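通販モールに出店中、価格の下限を指定されました。これって普通?

投稿者:Siradbridge_shop 5/10/22

古着とセレクト品を小さくやってます。去年からMatidhamというモールに出店。で、先週いきなり規約変更のメールが来て、「他サイトでMatidham掲載価格より安く売らないこと」とのこと。違反したら検索順位を下げる、最悪出品停止と。

うちは自社サイトもあって、そっちは手数料ないぶん安くしてます。4,000円の商品なら自社だと送料込みでも少し安い。これを揃えろと言われてる状態です。

同意期限まであと8日。商品は40点ほどしか出してないので、やめても死にはしないけど痛い。こういう縛りって法律的にどうなんでしょうか。同じような経験ある方いますか。

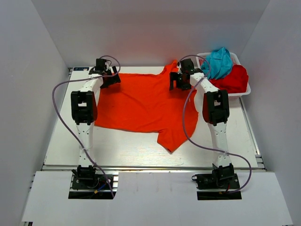
自社サイトの値段を上げずに、モールにも残る方法はありますか?

モールに載せる商品と自社で売る商品を分けるのが一番早いです。同じ品番が両方に出てなければ、価格の比較対象になりにくいので。ただ規約の「同一商品」の定義は先に読んでおくこと。色違いも同一扱いのモールがあります。

seltach77さんの回答

いわゆる価格の同等性条項ですね。一律に違法というわけではないです。ただ、モール側の力が強くて、断ると商売にならないような場合は、独占禁止法の「拘束条件付取引」や「優越的地位の濫用」が問題になることがあります。公正取引委員会に相談窓口があるので、まずはそこへ。費用はかかりません。

メールは消さないで保存。規約も変更前と変更後を両方PDFで取っといてください。あとから差し替わると比べられなくなりまので。

medrano_outletさんの回答

うちも2月に別のモールで似たのきました。無視してたら4週間後に順位ががくっと落ちた。問い合わせても「総合的な判断」の一点ばり。結局やめました。売上は減ったけど手数料もなくなったんで、まあトントン。参考にならなかったらすいません

通りすがりさんの回答

規約に同意したなら従うしかないのでは? いやなら出なければいいだけ。

Siradbridge_shopさんの補足

みなさんありがとうございます。規約みたら色違いも同一扱いでした…。とりあえず期限前に公取に電話してみます。旧規約のPDFは残ってたのでセーフ。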